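Mustus Table Menu Guide
Section 4. Setting Up and Replacing Laminated Menus 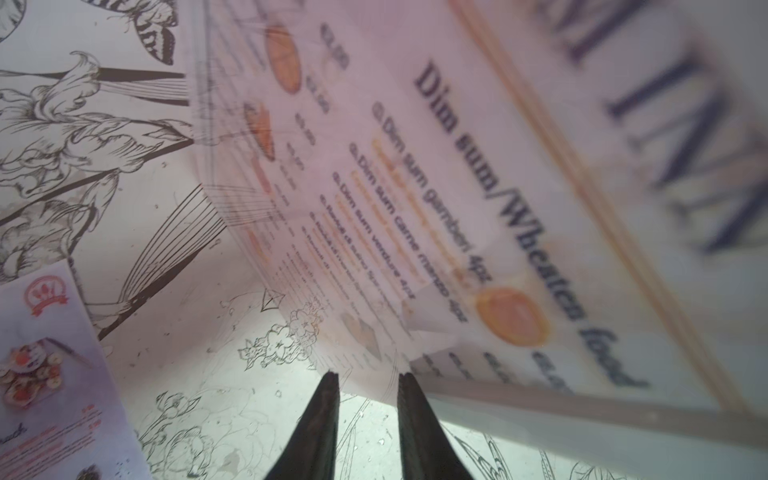
4.1 Scope

This section covers laminated paper menus used at the table. It applies to single-sheet and folded menus. Wall boards and counter displays are covered in Section 6.

Read Section 3 (Entering Items and Prices) before you start. The steps below assume that the item list has been checked and saved in the menu editor.

4.2 What you need

Printed menu sheets, one per table plus two spares
Laminating pouches, one size larger than the sheet
Laminator, set for the pouch thickness
Soft lint-free cloth
Ruler and rotary trimmer
Menu log (form 153)

4.3 Checking the proof

1. Print one sheet at full size. Do not use "Fit to page". Scaling changes the margins and can push the border line into the trim area.

2. Check each section heading against the item list. A heading that combines two groups, such as "Dim sum/Wheaten food", must be typed as one entry with the slash. If it is typed as two entries, the editor starts a second numbered list.

3. Check that the item numbers run in order. Numbers are used on order slips and must match the register.

4. Check the piece count at the end of each item name. The short form is used with no space, for example "Dim sum verdure 4pz".

5. Check the prices. Use the euro sign first, a comma as the decimal mark, and two digits after the comma: €3,00, €3,50, €5,00. The editor does not correct a period typed in place of the comma.

6. Check the subtitle under each item. Subtitles are set smaller than the item name and print in the accent color. If a subtitle runs to a second line, shorten it. Do not reduce the type size.

7. Have a second person read the proof and initial it.

Note: Read the proof at arm's length under the dining room lights. Orange type that is clear on a screen can be hard to read on paper in low light.

4.4 Laminating

1. Let the printed sheets rest flat for 23 minutes before laminating. Ink that is still damp can smear or trap moisture under the film.

2. Turn on the laminator and wait for the ready light.

3. Wipe the sheet with the dry cloth. Dust sealed under the film cannot be removed.

4. Place the sheet in the pouch, with the top edge against the sealed end. Leave an even margin on all sides.

5. Feed the pouch in, sealed end first. Keep it straight. Do not pull on the pouch as it comes out.

6. Lay the menu on a flat surface until it is cool.

7. Trim the edges. Leave at least 2 mm of sealed film outside the paper.

CAUTION: The pouch is hot when it leaves the laminator. Hold it by the outer edges only.

CAUTION: Do not cut into the paper edge. Once the seal is open, cleaning liquid will enter the menu and the film will lift.

4.5 Folded menus

Score the fold line before laminating, then fold after the film has cooled. Fold once, slowly, against the ruler. Keep item names and prices clear of the fold — text on the fold line wears first. Food pictures may cross the fold if no text is placed over them.

4.6 Cleaning and daily checks

1. Wipe both sides with a damp cloth and a mild dish soap solution. Do not soak.

2. Dry with a second cloth before stacking. Menus stacked wet will stick together.

3. Look for wrinkles, lifted corners and cloudy spots. Light wrinkling does not affect use. Remove any menu with an open edge.

4. Store flat. Do not stand menus in a rack near the kitchen pass or any other heat source.

Note: Glossy film reflects overhead lamps. If guests have to tilt the menu to read it, use matte pouches (part 2353) for the next print run.

4.7 Changing a price

Do not cover a printed price with a label. Labels peel during cleaning and leave glue on the film. Update the item in the editor, print a new proof, and repeat 4.3 through 4.6. Collect and destroy all old copies before the new ones go out, including the copy kept by the phone.

Record the change in the menu log with the item number, the old price, the new price and the initials of the person who read the proof.

Section revised 2026-03-23. Technical review: Bohumila Kováčik, Feven Feyisa.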